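4.2 移動を断る付箋の形式

前節では、共用の机に残された掲示物の全体的な分布を述べた。本節では、そのうち物の移動を断る内容の付箋を取り上げ、文面、貼付の位置、対象となる物との関係を順に検討する。収集した机上の記録1,677件のうち、移動を断る付箋を含むものは148件であった。記録は6か所の共用作業室で得たもので、対象となった部屋はいずれも、利用者が固定席をもたず、机を時間単位で入れ替わりに使う運用をとっている。

分類は著者のうちスマー・アブー・ザイド(Samah Abou Zeid)とダナン・スタント(Danang Sutanto)の2名が独立に行い、判断が分かれた記録については、サナー・サーベル(Sanaa Saber)を加えた協議で決定した。協議の対象となったものの多くは、付箋が何に向けられているのかが一見して定まらない記録であった。この点は4.2.3で改めて述べる。

4.2.1 文面

移動を断る付箋の文面は短い。多くは動詞と否定の組み合わせだけで書かれ、理由、期限、書き手の名を伴わない。英語で書かれたものでは、依頼を表す語が先頭に置かれ、そのあとに否定の命令が続く形が最も広くみられた。日本語で書かれたものでは「動かさないでください」「さわらないで」「このままで」が中心で、敬語の程度には幅があるが、内容はほとんど変わらない。作業室の公用語が一つに定まっていない場合、書き手は自分の第一言語よりも英語を選ぶ傾向があった。聞き取りに応じた利用者の一人は、誰が次に座るかわからないので一番通じそうな言葉にした、と説明している。

綴りの簡略化も目立つ。pleaseはplsと書かれることが多く、do notは空白を置かず一語のように続けて書かれることがある。これらは誤記とみることもできるが、付箋の幅に文字を収めるための調整とみるほうが記録の傾向に合う。正方形の付箋に太いマーカーで書く場合、一行に入る文字数は限られる。書き手は文を三行程度に割り、一行に一語か二語を置く。その結果、do notのように二語からなる部分が一行に詰められ、空白が失われる。細いボールペンで書かれた付箋では、同じ文面でも空白が保たれている例が多かった。

大文字と小文字の使い分けには一貫した規則が認められなかった。全体を大文字で書くもの、否定の部分だけを大文字で書くもの、最初の文字だけを大文字にするものが混在し、同じ机に貼られた複数の付箋のあいだで表記が揃わないこともある。同じ書き手が続けて書いたと本人が認めた付箋でも、一枚目は大文字と小文字が混じり、二枚目はすべて大文字になっていた例がある。否定の部分だけを大文字にする書き方は、強調の意図をもつと解釈されやすい。しかし聞き取りでは、強調したつもりはなく、書きはじめてから字が小さいと感じたので大きくした、という回答も得られた。したがって本稿では、表記の違いから書き手の態度を推定することは行わない。

文面に理由を添えた付箋は少数にとどまる。理由が書かれる場合、その内容は「乾燥中」「計測中」「続きあり」など作業の状態を示す名詞句に限られ、文として説明したものはわずかであった。期限についても同様で、日付を記した付箋は例外に属する。聞き取りでは、期限を書かない理由として、戻る時刻が自分でもわからない、書くとそれを守らなければならない、という二通りの答えがあった。後者の答えは、付箋が読み手を拘束すると同時に書き手も拘束することを示しており、4.4で扱う撤去の問題につながる。

書き手の名が記されないことについては、部屋による差があった。レーセン(Resen)の作業室では、利用規則に「私物および掲示には氏名を記す」という条項があり、移動を断る付箋にも名が添えられることが比較的多い。シヴァ(Civa)とロッドモント(Lodmont)の作業室には同様の条項がなく、名の記載はまれである。ただし、規則のあるレーセンでも、食器や紙コップのような日用品に貼られた付箋には名がないことが多く、測定器具や試料の容器に貼られた付箋には名があることが多かった。利用者は、規則の適用範囲を物の種類によって読み分けているとみられる。

4.2.2 貼付の位置

付箋の位置は、(a)対象の物に直接貼る、(b)対象のそばの机面に置く、(c)対象の物と机面の両方を用いる、の三つに分けられる。(a)が最も多く、(b)がそれに次ぐ。(c)は数の上では少ないが、移動という行為の性質をよく表しているので、やや詳しく述べる。

物に直接貼られた付箋は、その物を手に取ろうとする人の目に入りやすい。その反面、物が動かされたときには付箋も一緒に動くため、元の位置についての情報が失われる。付箋には「動かすな」と書いてあっても、「どこから動かすな」は書かれていない。すでに動かされてしまった物に貼られた付箋は、動かされた先の位置を正しい位置として示すことになる。実際、清掃のあとに戻された物が少しずれた位置に置かれ、その後しばらく、ずれた位置のまま守られていた例が記録にある。

机面に置かれた付箋は、これと逆の性質をもつ。付箋は位置に結びついており、物がなくなっても場所を示し続ける。しかし、物が取り去られたあとに残った付箋は、何についての断りであるのかがわからない。バダウィ(Badawi)の作業室では、何も載っていない机面に移動を断る付箋だけが残り、後から来た利用者がその一角を避けて荷物を置いていた例があった。後日、付箋の書き手に確認したところ、対象の物はすでに本人が持ち帰っていた。

両方を用いる形では、この二つの弱点が互いに補われる。物の側に貼られた付箋は何が対象であるかを示し、机面の付箋はどこが元の位置であるかを示す。机面の付箋を物の下に敷いた場合、付箋は断りの文面を伝えるよりも、置き場所の印として働く。物が載っているあいだ文面は隠れ、物が持ち上げられたときに読めるようになる。紙コップにこの形が用いられた机を図3に示す。いずれも側面に付箋のついたコップがあり、机面にも別の付箋がある。 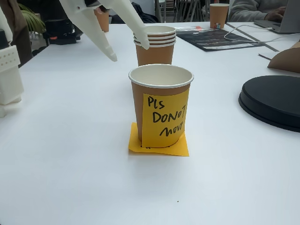
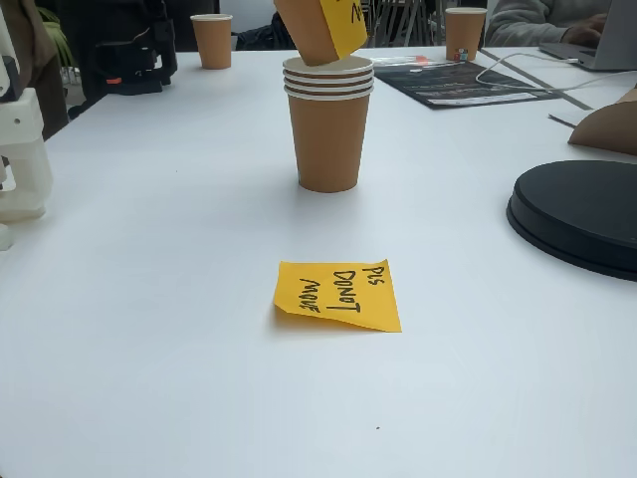 図3 白い机面における紙コップの重なりと、手書きの黄色い付箋

下に敷く付箋には、物の輪郭との関係という問題もある。付箋が物の底より小さければ全体が隠れ、持ち上げるまでその存在に気づかれない。付箋が底より大きければ縁がはみ出し、何かが敷かれていることは外からわかるが、文面の一部しか見えない。円い底をもつ容器を正方形の付箋に載せると、四隅が外に出る。聞き取りでは、この四隅を目安にして容器を元の位置に戻したという利用者が複数いた。付箋の文面を読んだかどうかを尋ねると、読んでいないという答えもあった。すなわち、敷かれた付箋は文面が読まれなくても位置の回復に役立っている。

側面に貼る場合は、面の形が読みやすさに影響する。平らな箱に貼られた付箋は全体が机に向かう人から読めるが、曲面に貼られた付箋は端が回り込み、下辺が浮きやすい。紙コップのように下に向かって細くなる容器では、付箋の上辺を口縁に平行に貼ると下辺の両端が面に沿わず、めくれる。書き手はこれを避けるために付箋を少し傾けて貼ることがあるが、傾ける向きに共通の傾向はみられなかった。貼り直しの跡がある付箋は粘着が弱くなっており、物の向きが変わったときに落ちやすい。落ちた付箋が物のそばに残った場合、観察者には(a)と(b)の区別がつかない。分類にあたっては、記録時点での位置をそのまま採用し、元の位置の推定は行わなかった。

4.2.3 断りの及ぶ範囲

付箋がどの物に及ぶのかは、書き手にとっては明らかでも、読み手にとっては必ずしも明らかではない。とくに問題となるのは、同じ種類の物が近くに複数あり、そのうち一つだけに付箋が貼られている場合である。分類の際に判断が分かれた記録の多くはこの場合にあたる。

重ねて保管される物では、この問題がさらに複雑になる。紙コップは通常、入れ子に重ねて置かれる。重なりの一番上のコップに付箋が貼られているとき、断りはそのコップだけに及ぶとも、重なり全体に及ぶとも読める。付箋のついたコップが重なりから離れて単独で立っているときには、断りはそのコップに限られると読まれやすい。ところが、重なりがすぐそばにあると、利用者は重なりのほうにも手をつけることをためらう。ロッドモントの利用者の一人は、重なりから一つ取ろうとして近くの付箋に気づき、結局別の棚のコップを使ったと述べている。付箋が貼られていたのは、重なりではなくそのそばの物であった。

移動の意味についても解釈の幅がある。利用者への聞き取りでは、「動かす」に含まれる行為として次のものが挙がった。別の机へ運ぶこと。同じ机の上で位置をずらすこと。持ち上げて同じ位置に戻すこと。向きを変えること。上に別の物を重ねること。このうち、別の机へ運ぶことが移動にあたるという点では回答が一致した。位置をずらすことについてもほぼ一致した。持ち上げて戻すことについては回答が分かれ、掃除のために一度持ち上げるのはかまわないとする者と、触れること自体を避けるべきだとする者があった。上に物を重ねることは、移動にはあたらないが望ましくもない、という答えが多かった。

書き手の側でも、どの行為を断ったつもりであったかは一様ではない。試料の入った容器に付箋を貼った書き手は、向きを変えられることも困ると答えた。一方、空の容器に貼った書き手は、片付けられなければよいと答えた。両者の文面は同じであった。付箋の文面が短いことは、書くための手間を減らす一方で、こうした違いを文面の外に追いやっている。読み手は、容器の中身、部屋の慣行、付箋の古さといった手がかりから、断りの強さを推し量ることになる。

使い捨ての日用品に貼られた付箋は、この推し量りがとくに難しい。紙コップは、多くの利用者にとって、使い終われば捨てる物であり、机に残っていれば片付けてよい物である。聞き取りのなかで、机に残された紙コップを見つけたらどうするかを尋ねたところ、中が空であれば捨てるという答えが大半を占めた。付箋が貼られている場合には捨てないという答えが多くなるが、その理由は、コップに価値を認めるからというものではなかった。誰かがわざわざ書いて貼ったのだから、何かに使うのだろうという推測である。付箋は物の用途を説明しないまま、用途があることだけを伝えている。

この性質は、付箋の濫用を招くおそれもある。シヴァの作業室では、席の確保のために紙コップに付箋を貼って置いておく行為が問題となり、7月に運営側が利用規則を改め、飲料の容器による席の確保を禁じた。改定のあと、移動を断る付箋の件数は減ったが、なくなってはいない。残った付箋の対象は、作業中の材料や道具が中心となった。運営を担当するジーン・ガン(Jean Gunn)によれば、規則の改定の際、付箋そのものを禁じる案も出たが、作業の中断を保護する手段がほかにないため見送られた。

4.2.4 読み手の応答

移動を断る付箋に対する読み手の応答は、次のように整理できる。最も多いのは、付箋と物を避けて残りの机面を使うことである。この場合、付箋の周囲には一定の余白が保たれる。余白の広さは物の大きさよりも付箋の位置に左右され、机の中央に近い付箋ほど、利用できる机面を大きく減らす。ターハー・アブー・ザイド(Taha Abou Zeid)が作成した机面の利用図では、中央に断りのある机は、端に断りのある机に比べ、後から来た利用者の荷物が一方の側に偏る傾向を示した。

次に多いのは、付箋のある机を避けて別の机を選ぶことである。この応答は、部屋に空きがある時間帯に集中する。混雑する時間帯には、付箋のある机にも利用者が座り、対象の物のすぐ近くでノートパソコンや書類を広げる。付箋の書き手が席にいる場合には、その人に確認してから物を寄せることもある。書き手がいない場合、あるいは誰が書き手かわからない場合には、確認の相手がないため、物に触れないまま作業をするか、黙って動かすかのどちらかになる。

黙って動かした利用者への聞き取りは、人数が限られるものの、興味深い点を含む。多くは、動かしたあとに物を元の位置へ戻したと述べた。元の位置を何によって知ったかを尋ねると、机の角からの距離、ほかの物との並び、天板の汚れなどが挙がった。机面に付箋が敷かれていた場合には、それを目安にしたという答えがあった。ここでも、付箋の文面には反しながら、付箋の位置には従うという行動がみられる。文面と位置は一枚の付箋に同居しているが、読み手はそれぞれに別の仕方で応じている。

付箋に返事を書き加える応答も少数ながらあった。「いつまでですか」「掃除のため一度動かしました」といった書き込みで、元の文面の余白や裏面、または隣に貼った別の付箋に書かれる。返事がある付箋では、書き手が期限を書き足した例と、対象の物が片付けられた例とがあった。返事のないまま長く残った付箋では、文字が薄れ、粘着が弱まり、やがて断りとしての効力を失う。効力を失ったとみなす時点は利用者によって異なり、付箋の色あせを目安にする者、端のめくれを目安にする者、机上のほこりを目安にする者がいた。

4.2.5 分類上の留意点

本節の分類には三つの制約がある。第一に、記録は机上のある時点の状態であり、付箋が貼られてからの経過を含まない。貼付の時刻がわかるのは、書き手への聞き取りが可能であった場合に限られる。第二に、物の側面に貼られた付箋は、観察の向きによって文面の一部しか読めないことがある。読めない部分については、同じ机の別の付箋と文面が似ていても補わず、判読できた文字のみを転記した。第三に、書き手が複数の付箋を使った場合、それらを一件とするか別件とするかによって件数が変わる。本稿では、一つの机に置かれた付箋のうち、対象が同じと判断されたものをまとめて一件とした。

第三の点は、(c)の形の扱いに直接かかわる。物の側と机面の両方に付箋がある記録は、対象が同じと判断されれば一件となり、異なると判断されれば(a)と(b)の二件となる。初回の分類では、机面の付箋の上に物が載っている場合に限って同じ対象とみなしていた。しかしこの基準では、物が一時的に持ち上げられているだけの記録が別件に分かれてしまう。そこで最終の分類では、付箋の種類と文面が共通し、かつ物が付箋の近くにある場合には同じ対象とみなすこととした。基準の変更後、分類者間の不一致は主に範囲の解釈に関するものに限られた。変更の前後の判定はすべて付録Bに示した。

なお、文面の転記にあたっては、大文字と小文字、語間の空白、改行を原文のまま残した。語間の空白を補った版は検索用の索引にのみ用い、分析には用いていない。手書き文字では空白の有無が判定しにくいことがあり、その場合は空白なしとして転記し、備考欄に判定の困難を記した。筆記具の種類は、線の太さから判断できる範囲で「太」「細」に分けるにとどめ、製品の特定は行わなかった。

4.3 付箋以外の手段

移動を断る手段は付箋に限られない。記録には、マスキングテープで物の周囲を囲むもの、物の上に別の物を載せて触れにくくするもの、トレーや箱の蓋に入れてまとまりを示すものが含まれる。これらの手段は文面を伴わないことが多く、断りであるかどうかの判断は付箋よりも難しい。テープによる囲みは、レーセンとバダウィの作業室に多くみられた。両室には計測に使う机があり、器具の位置を保つためのテープが日常的に用いられている。そのため、同じ机を使う利用者は、テープの囲みを位置の印として読むことに慣れている。

シヴァとロッドモントでは、テープの囲みはほとんど用いられず、用いられた場合にも剥がし忘れとして片付けられることがあった。同じ手段でも、部屋の慣行によって断りとして通用する場合と通用しない場合がある。付箋は文面をもつため、こうした慣行の違いの影響を受けにくい。初めて部屋を使う者にも、少なくとも動かしてほしくない物があるということは伝わる。トレーや箱の蓋を用いる手段は両者の中間に位置し、まとまりとして扱うべきことは伝わるが、まとまりごと移してよいかどうかは伝わらない。実際に、トレーごと棚へ移されていた例が複数の部屋で確認された。これらの例における棚への移動と、利用者が交代する時刻との関係は、次節で撤去の手続きと合わせて述べる。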